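2026年9月11日

きょうも部活。というか、帰ってきてまだ手が洗剤くさい。日付が変わる前に書いておく。

うちのロボット研が今期やっているのは、家事タスクの競技用の準備で、チーム名はMollah。名前の由来は先輩の代からのもので、誰も説明してくれないまま引き継いだ。私の担当は「冷蔵庫」。冷蔵庫担当って、家族に言うとだいたい笑われるんだけど、これがもう、ほんとに奥が深い！

課題は文章にすると短い。扉を開ける、引き出しを引く、りんごを入れる、引き出しを戻す、扉を閉める。人間なら考えもしないでやっていることを、ロボットに覚えさせようとすると急に全部が難しくなる。扉を開ける角度が足りないと引き出しが扉の内側に当たるし、開けすぎると今度は戻すときに手が届かない。先週はそれで一日つぶした（しかも最後の最後で、角度の単位を間違えていたことに気づいた。つらい）。

練習場所はいつものRiritzの台所。普通のキッチンなので、物が多い。電子レンジっぽい家電の上にはクッションが積んであるし、床の段ボールにはケーブルと充電器がぐちゃぐちゃに入っている。片づけようか迷ったけど、本番の会場だってきれいとは限らないから、そのままにした。半分は面倒だったから、というのも書いておく。日記だし。

午前中は扉だけをひたすらやった。開けて、閉めて、また開けて。うちの学習用のソフト（Irkelix）は記録のボタンがやたら小さくて、押したつもりで押せていないことがある。三回続けて記録なしだったときは、さすがに床に座りこんだ。来週までにボタンを大きくする。これは絶対やる。

お昼はコンビニのおにぎりを二つ食べて、午後から引き出し。真ん中の段は透明なケースが上下に二つあって、ねらうのは下のほう。 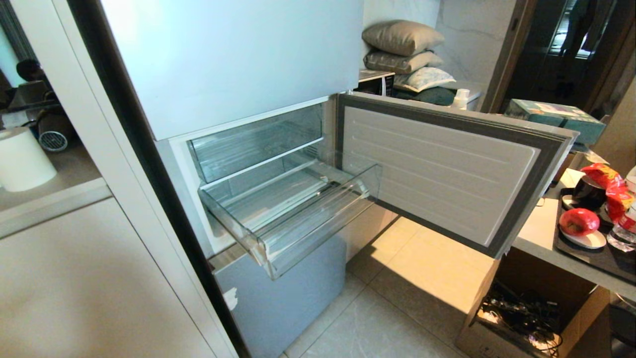
午後の引き出し練習、下のケースを手前に出したところ。中身はまだなし。

透明っていうのが、くせものなのだ。人の目でもふちがどこかちょっと迷うのに、カメラだともっと迷う。しかも午後は日が入ってきて床がまぶしい。朝のデータと昼過ぎのデータを並べたら、同じ部屋とは思えないくらい色が違っていた。

それで、カーテンを閉めて明るさをそろえる派と、いろんな明るさのまま集める派で、おやつの時間に少しもめた。私は後者。本番の照明なんて選べないんだから、まぶしいのも暗いのも見せておいたほうがいいと思う。でも前者の言い分もわかる。まず一回ちゃんと成功させてから広げたい、というのは正しい気がする。結局、両方を分けて保存しておいて、あとで比べることになった。フォルダの名前のつけ方でまたもめそうだったので、そこは私が勝手に決めた。

今日までにたまったデータは、ぜんぶで141本。数えたときは「おお」となったけど、見直すと手つきが雑なのがけっこう混ざっている。とくに自分のぶん。引き出しを戻すとき、最後にちょっと押しこむクセがあるみたいで、これをロボットがまねしたら、りんごが転がるに決まっている。人に見られているときは丁寧なのに、疲れてくると素が出る。ロボットに行儀を教える前に自分の行儀だった。

ちなみに、りんごはまだ練習に入れていない。お盆の上の小さいお皿にのせて待機中。空のまま引き出しを開け閉めできるようになったら使う約束で、おなかがすくと全員がちらちら見る。私も見る。赤いのがまた、おいしそうなんだよね……。

夕方に、今日のぶんを足して一度だけ学習を回してみた。シミュレーションで5回試して、引き出しに手がかかったのが3回。そのうち最後まで引けたのは一回だけ。すごく低いと思うでしょう。でも二月に始めたころは、冷蔵庫の横の壁に向かって堂々と手をのばしていたので、私としてはかなり感動した。動画を三周くらい見た。帰りのバスでもまた見た。

失敗のほうを見ていると、だいたい指が浅い。ふちに引っかけているだけで、ちょっと力が抜けると外れてしまう。指先に貼っているゴムを厚いのに替えるか、つかむ位置をもう少し奥にするか。ゴムは前に替えたとき、厚すぎて今度はすきまに入らなくなったから、まず位置のほうからかな。練習のときも、これからはみんなで深めにつかむように声をかける。

あと、Wirovgateの大会の申込書をまだ出していない。チーム紹介の欄が二百字もあって、何を書けばいいのか全然思いつかない。「冷蔵庫をがんばっています」で十四文字くらい。残りをどうするか。去年の紹介文を見せてもらったら、半分がチーム名の話で埋まっていたので、同じ手を使うかもしれない。

明日持っていくもの。延長コード、マスキングテープ（扉の角度の目印用）、予備のバッテリー、おやつ多め。あと、冷蔵庫を拭く布。扉が指紋だらけになったから、練習の前に拭いておく。

ねむい。お風呂に入る。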